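Hand-held gripper trials: frequently asked questions

Last revised August 24, 2025

We get asked the same things about our gripper comparison often enough that it seemed simpler to put the answers on one page. Prondham is a small testing outfit. We don't make grippers and we don't sell them. Makers lend us their kit, we use it on ordinary jobs for longer than they would probably like, and we write down how it went. If you were hoping for a page that tells you which one to buy, you may be disappointed by the end of this one.

What are you comparing?

Two hand-held grippers with a camera on board, the Pleto and the Brekolley, and one wrist-mounted gripper on a small arm, the Ichikawa. The first two are squeezed by a person, and the recordings are then used to teach an arm the same job. The Ichikawa is driven from a controller at a desk. They are not the same sort of thing and we are wary of anyone who puts them in one table with ticks and crosses.

Why test in kitchens?

Because the makers' own videos are so often shot on a clear table with a foam block on it. A foam block forgives everything. It is light, it squashes, and it has no rim. A working kitchen has steel and glass next to each other, cloths that ruck up under whatever you are trying to lift, and bottles standing just where your elbow wants to go.

Do you tidy up first?

No. We move knives and anything hot, and that is all. One maker asked whether we could clear the worktop before trying their gripper. We said we could, but that we would then have to say so in the results, and the request was dropped.

What is the hardest object so far?

Nested metal bowls. People expect us to say eggs or wine glasses, but with those everyone slows down and takes care. Bowls look easy. You get one fingertip inside the top rim and the other outside, and then you find out whether you have hold of one bowl or two. If the stack is sitting on a towel instead of a hard surface it leans as you touch it, and the angle you lined up a moment ago is wrong.

Polished steel is also bad news for the camera. The inside of a bowl throws back the window and the lights, and the bright patches slide about as the hand moves. We have yet to see a brochure that mentions this.
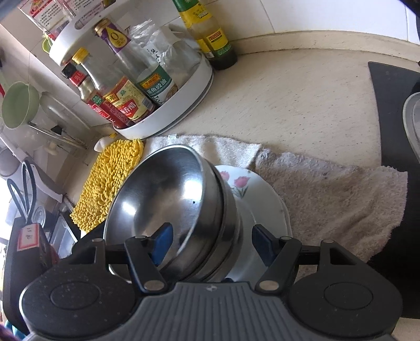
We run the bowl job with each gripper in the same kitchen, at the same time of day, with the blinds left as they are. Some readers have said we should control the light. We don't think a person at home will do that, so we leave it alone and note the weather.

How many attempts have you recorded?

1677 in total across the three grippers. Of those, 649 were with the bowls. We threw out 328 attempts, bowls and everything else together, for faults on our side: the wrong job card, recording started late, someone walking through. We keep the list of what was thrown out and why, and any maker in the trial can ask to see it. So far one has.

Is that enough to say which is best?

It is enough to say which ones we got tired of. It isn't enough to back up the sort of claim you see on a product page. When somebody quotes you a success rate, ask them what counted as a success, who decided, and how many goes were left out. We have asked this at trade days and the conversation tends to move on to battery life.

Do the soft fingertips really make a difference?

Some. They help on glass and on anything with a curve. On a thin metal rim they give a little, which feels secure in the hand right up to the point where the bowl turns. The claim that a soft tip will "adapt to any object" is one we would like to see taken off the box.

Wear is a separate matter. Tips pick up grease and fluff, and a greasy tip behaves like a different product. We wipe them between jobs with warm water and washing-up liquid. The leaflet with one set told us to use a special cleaner, sold separately. We couldn't tell the two apart.

Is a hand-held gripper easier than driving an arm?

Easier to start with, yes. Most people can pick things up with one in a few minutes. Driving the Ichikawa from the controller took our testers a good deal longer, and a couple of them never liked it. The trouble is that a hand does clever things without telling you. You tilt your wrist, lean in, nudge a plate out of the way with the side of the housing. A person gets the job done and the recording looks fine, then the arm that is meant to copy it can't reach that far round. We count those recordings as poor ones, which has not made us popular.

Does the camera see enough?

It depends on where it sits. A wide view from behind the fingers takes in most of the worktop, and we like that, but the gripper itself fills a fair part of the picture and the thing you want can end up behind a fingertip at the worst moment. A second camera helps. It also means a second cable and a second thing to go wrong.

How long does a set of tests take?

We allow 8 days per gripper, including setting up. In July we lost two of those to a controller update that changed how the trigger felt and made no mention of it in the notes. Everything recorded before the update had to be kept apart from everything after.

Will you publish the recordings?

Only the ones where the household has agreed. People's kitchens have letters and medicine and all sorts lying about, and we would sooner hold back a good recording than ask someone to put up with that.

Can I send you my gripper?

You can ask. We don't charge and we don't take payment, and we won't show you the write-up before it goes out. You will get the raw notes at the same time as everybody else. Please send spare fingertips, and please send the version customers get, with the same software on it. We do check.

Do you think any of this will end up doing my washing-up?

Not on what we have seen. Ask us again when one of them can take the top bowl off a leaning stack ten times running, on a towel, with the sun coming in.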